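By June the two arms had taken over the back of the Drorkwood workshop, and Perrine Royer had stopped pretending she would ever get that corner back for her bicycles. She and Sylvain had given the thing 14 evenings so far (and a good many pots of coffee), and all they wanted from it was a fair shell game, played with cups.

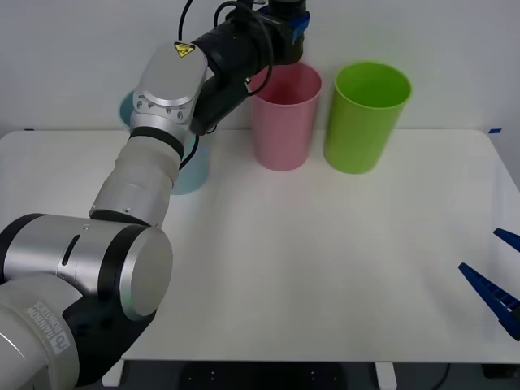

"Pink first," said Sylvain, as he had said every evening, and Perrine, who was fond of him, let him have his way and went to look for her glasses.

When she came back he was bent over the laptop, muttering at line 247, and she pulled up a stool beside him and told him, kindly, to go slower on the blue one.
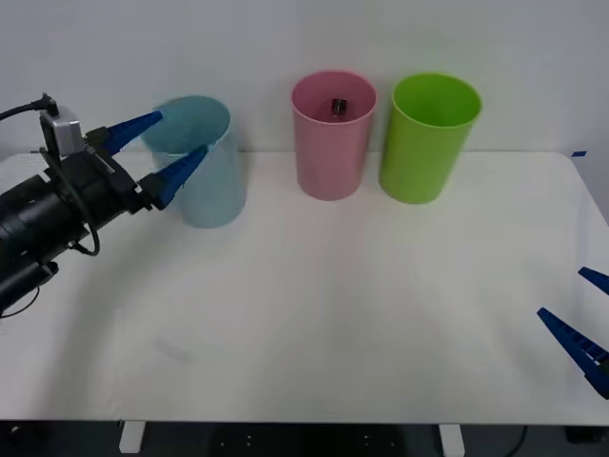

The blue cup, between the fingers.

"Slower," he agreed, and typed in a four.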